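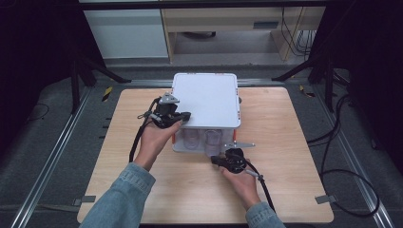

White container with orange corner posts on the square table, Trirkmont workroom

Progress report to Montes: carpet and upholstery cleaning trial, August

We have now cleaned 276 of the 400 seat covers. Plumen's foam shifted most tea marks at the second go. I remain doubtful about its claim on grease: 49 covers still showed a ring the next morning, and Shivam Goel got much the same result with washing-up liquid.

The supplier puts this down to hard water. Perhaps. Urmila Singhal will repeat the grease test with filtered water on Thursday, and until then I would not order the 1,000 sachets.

Spending is within budget, apart from brushes, which wore out sooner than promised. Wool is untested. Ernum has yet to send the offcuts, despite two reminders.

Please confirm whether the remaining covers should wait for the repeat test.

Zamfira Văduva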